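4.2 Gripper comparison on the film-covering task

We compared two parallel grippers, the stock Clonus unit and the Zamfir unit with softer pads, on the same bimanual cell. Each trial asks the arms to draw cling film from its box and lay it over a plate. Both grippers ran under the Karnach controller with the same policy weights, trained on 1166 teleoperated demonstrations. We ran 20 trials per gripper, and Trilok Saxena reset the cell by hand between trials.
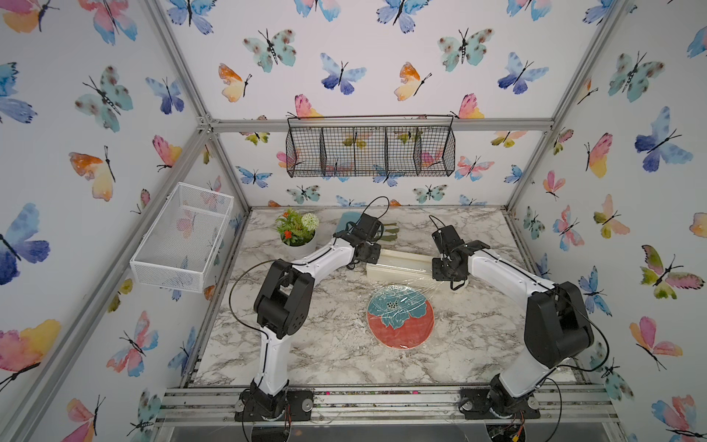
Figure 6. Film-covering task in the bimanual cell.

A trial was scored as a success if the film covered the full rim of the plate and was free of the box at the end. Wrinkles were not penalized. The Clonus gripper succeeded in 11 trials and the Zamfir gripper in 16. Most Clonus failures came at the first grasp — the hard pads slid along the film edge and closed on nothing. The Zamfir pads held the edge more often but released it late, and in 2 trials the film was dragged back off the plate as the arm withdrew. Lowering the release height removed this fault in a later check by Bianca Ursu, which is not included in the counts given in this section.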